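About Bremico

Bremico repairs, recalibrates and certifies commercial weighing equipment. The work covers bench scales, floor scales, counting scales and the load cells inside them. Customers are mostly food packers, hardware distributors, feed stores and shipping counters that sell or bill by weight and need instruments that pass inspection.

The company was started by Emiliano Sosa and Glenys Horrocks, who had both worked in the service department of Nastberg, a scale distributor. When Nastberg closed its repair bench, they bought the test weights and the customer list and kept the service contracts running. Sosa still handles floor scale work. Horrocks runs the calibration room and signs every certificate that leaves the building.

What we service

Capacities from 2 lb to 800 lb are handled in house. Larger platforms are tested on site with customer-supplied or rented weights. We work on strain gauge and mechanical lever instruments. We do not service laboratory microbalances or vehicle scales.

Each instrument is logged on arrival and tested in the condition it was received. The as-found readings are recorded before any adjustment is made. Corner load, repeatability and return to zero are checked next. After adjustment the full test is run again, and both sets of readings are printed on the certificate.

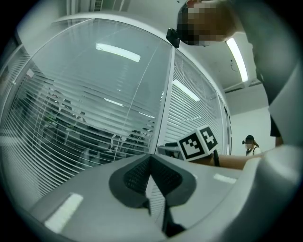 Indicators with a damaged keypad or display are quoted separately. Parts for older models are kept where we can get them – the shelf currently lists 478 part numbers, many of them for indicators that are no longer made. If a part is unavailable, the customer is told before labor is charged.

Staff

Trinidad Troncoso schedules site visits and handles quotes. Akihiko Yagi does board-level repair and load cell replacement. Sumaiya Debnath maintains the reference weights and the records that go with them, including the temperature and humidity log for the calibration room.

New technicians work under Horrocks until they can complete a full bench scale test without correction. They start on counting scales, then move to floor scales, where leveling takes up much of the time. 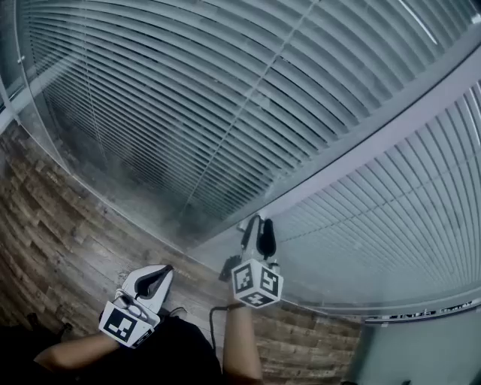

Page last changed: December 4, 2024

Records and certificates

Certificates are issued as paper copies and as files through Listport, our customer records system. Listport holds the as-found and as-left readings for each serial number, the reference weights used and the date the next test is due. Customers with several locations can sort by site. Accounts carried over from the Babaei system keep their old customer numbers.

Turnaround

Bench scales are normally returned in 4 working days. Floor scales depend on the condition of the load cells and junction box. The calibration room closes for one week in August, when the reference weights are sent out for their own certification. Drop-off stays open that week, but no testing is done.

Please remove product residue before sending an instrument in, and include the power supply. Requests for quotes should give the make, model, serial number and capacity from the data plate.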